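Gemidine Fabric Care Guide
Section 4: Washing and Drying Printed Tablecloths
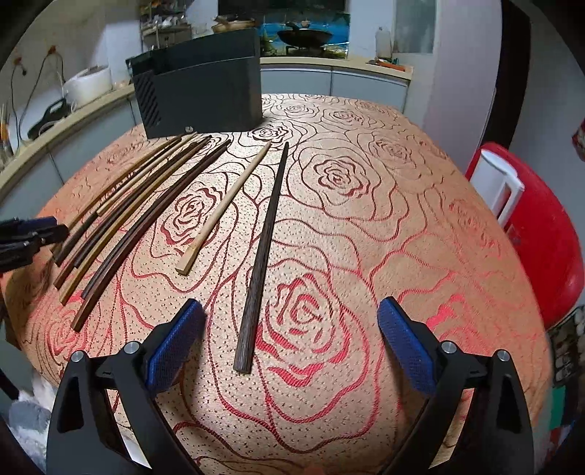
Habibur Chowdhury asks whether the spin limit applies to cloths with a hemmed border. It does.

1. Shake the cloth outdoors and close the washer door.
2. Select Delicates, cold. Set the spin to 600 rpm or lower.
3. Add 26 ml of liquid detergent. Do not use powder.
4. Remove the cloth when the cycle ends and line dry in shade.

Note: Wash dark red prints separately the first time.

CAUTION: Do not bleach. Do not iron directly over the print.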